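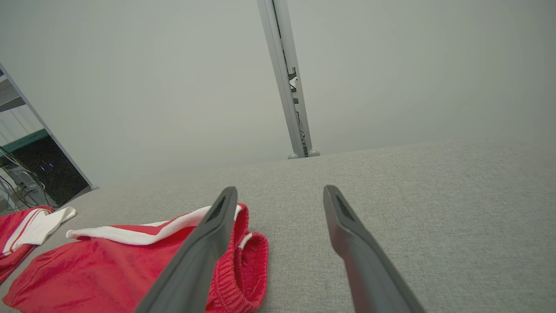
Fumska: teaching a home-built arm to sort the washing
Project report, Semester 1
Ye-rin Noh

So my project is a robot arm that picks up clothes. I wanted to call it something serious but my little brother named it Fumska and it stuck (it's even on the parts list now). The whole thing was built in the shared workshop at Berham, apart from the fingers, which I printed at home over the August break and then printed again when the first pair came out warped.

Why clothes? Because I thought they'd be easy! Blocks and cups hold their shape, and a pair of shorts is a different object every time you drop it. Shiny sports gear turned out to be the worst of the lot. A cotton tee bunches up nicely when you pinch it, but the slippery stuff just slides out between the fingers and you're left holding air.

The gripper is two dark grey fingers with a strip of black textured pad on the inside of each tip. The pads were my favourite fix of the whole project. Before them I'd tried bare plastic, then rubber bands (don't), then a bit of bike tube that left black smudges on everything. The camera sits back near the wrist and looks out along the fingers, so they take up a fair chunk of every picture. I worried about that for ages, but it's handy, as you can tell where the tips are compared with the cloth.

Colour helped more than I expected. Red shorts on a light grey cushion are dead simple for the software to find. Grey socks on the same cushion, forget it. My plan was to go for the bunched-up bits, like a gathered waistband, where there's a ridge to grab. Flat fabric gives the fingers nothing to close on and they scrape along the cushion instead.

I ended up with 2153 saved images, and labelling them took up most of my evenings. For the final test I ran 64 pick attempts with sports gear and 11 of them failed, mostly on garments lying flat. Another 4 I stopped myself, as the arm was heading too low and I didn't fancy buying a new servo.

If I did it again I'd sort the cabling out first. I lost two whole sessions to a plug that had worked itself loose, and I'd already rewritten half the code by the time I found it. Next up is folding, which my supervisor reckons is a bit ambitious.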